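Looking after the right gripper on the Flellov cell

I've had the Catemley bench to myself most of December, so I finally got stuck into the job I'd been putting off since spring.
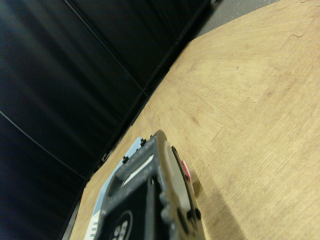 The right gripper had done 1,793 cycles since its last service and was starting to close a bit lazily, which on the Odero line usually means grit in the slides (or me forgetting the grease, sorry). I park the arm low over the table, kill the power at the cell, and go over the grey housing with a soft brush before I touch a single screw. Do the screws by hand! The housing is plastic, and I've already stripped one hole with a driver this year.

Then it's a wipe of the pads, a dab of grease and a check of the cable where it bends. Ours gets swapped every 200 hours -- Hagedorn sell them in packs of 3 and I've only got one left, so please don't pinch it.

After that I run 56 slow open-and-close cycles with my favourite test block and listen for clicking. The whole lot takes me a morning, with a cuppa in the middle. The left one's next, and I'll put the new grease in the drawer under the bench, labelled this time.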